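6th November

Home by half six, shoes off, toast for tea. My right wrist has the dull ache it gets when I have been picking things up and putting them down all day with a thing that isn't my hand.

We are into the second week of the new arrangement. Up to the end of last month I packed orders at Katside. I packed them with my fingers, which came free with me. Now I am one of those chosen to "teach", and the word has been put on my rota as if it were a promotion. The money is the same. I did ask.

Teaching means that I go up to the bright room with the brick wall, take a gripper by the handle and do the old job with it, slowly, over and over, so that the arms Grosteo is putting in on the packing line can learn how it goes. Bottle out of tray, bottle into box. Lid down. Again. The target is 90 goes before lunch. I have never been asked to do anything 90 times before lunch and been told I was the creative part of the process, but that was the phrase on the slide.

I was dreadful at it on the first day. You forget how much your thumb does. By Friday I had stopped dropping things and started getting told off for being too quick, after 12 years of being told off for the opposite. Today's note was that I "hesitate before the lid". I do. I am checking the label is straight. They would like me either to do it every time or to leave it out, and I have been told to have a think. So that is what I was thinking about on the bus, whether to pass on my one good habit to a machine. 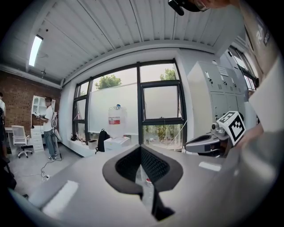
Upstairs, grippers out. The big window is the best thing about the job.

The room is nicer than the floor, I'll give them that. There are trees out of the window, and it's quiet enough to hear yourself sigh. Downstairs we had the radio and the tape guns and an argument going most of the time about something that didn't matter. Up here people concentrate. You can go an hour with no talk beyond "sorry, was that your bottle". I miss the argument.

Went down at dinner to look at the line. The Jitano bench has gone and there is yellow tape on the floor where the first arm will stand. The rest of the packers have to walk round the tape, though there is nothing inside it yet, and they all do, very politely. One of the older hands asked me whether I was teaching it to be late back from break. I said that was module 3.

There was a meeting at 2. No jobs will go before December, which was meant to be a comfort and made everybody look at the calendar. After that there will be "roles alongside". As far as I can make out, a role alongside is standing next to the arm and helping when it gets in a muddle. I asked who decides what counts as a muddle and got a long answer. Agbayani, where my sister-in-law works, put theirs in last spring, and she says she walks less and frets more, and that her knees are grateful. She has nearly stopped saying please to it.

I don't hate it, is the odd thing. I'm tired in a different place. I had got so used to packing that I couldn't have told you how I did it, and now I know that I turn the bottle a little to the left as I lift it, every single time, and I have no idea why. I suppose the arm will do that as well. Somebody will stand alongside it in ten years and wonder where it picked that up.

Must find the wrist strap. Bins out tonight, brown one. Have decided to keep checking the label.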